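Stamley hill climb, finally!

Sun 1 March

I've wanted to do Stamley ever since I started marshalling, and this year I got a place on post 7, just above the second hairpin. What a spot! You hear each car long before you see it, bouncing off the quarry wall, and then it's past you in a spray of grit and gone up into the trees.

We had 179 entries, which is huge for a February weekend, and the rain held off until the last batch of classics. My favourite was a tatty little blue hatchback that sounded like a bag of spanners and went up the hill like a rocket (the driver waved at every post on the way back down, bless him).

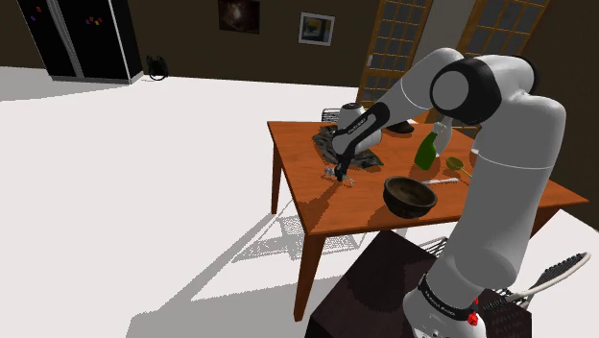
Best of all, they've promised a fourth timed run next year if the road closure can be stretched a bit. I've already put my name down for the same post, and I'm bringing a bigger flask and proper gloves.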